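Our town council votes on the Terier site this month and I have opinions, sorry in advance!

If you don't live around here: Terier is the old furniture warehouse by the rail line, and a developer called Ginetti wants to put 144 apartments on it. I went to the open evening (free coffee, very good cookies) and came home with a folder full of drawings and a headache. The drawings are lovely, all trees and people on bikes. Then you get to the parking page and there are 70 spaces. Seventy! For 144 homes, in a town where the last bus leaves before the movie ends.

I'm for building it, mostly. My rent has gone up 2 years in a row and I'd love to see more places on the market. But I want somebody on the council to ask about the bus before they vote. 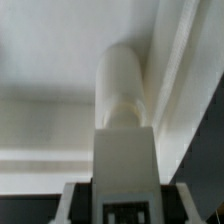
Anqi Yu wrote back after my last post that I've got it the wrong way around, and that the bus company won't add a late run until there are people living down there to ride it. She'd approve the whole thing tomorrow and fight about the timetable after.

Okay, fair. I've been chewing on that all week and I think she's half right. My worry is that "after" never comes. They said the same when the Nygård building went up, and those folks are still walking home along the highway with their phone flashlights on.

Anyway, the petition for a later bus has 2,033 names on it so far, and there's a paper copy at the library desk if you'd like to add yours. I'll post the vote when I have it.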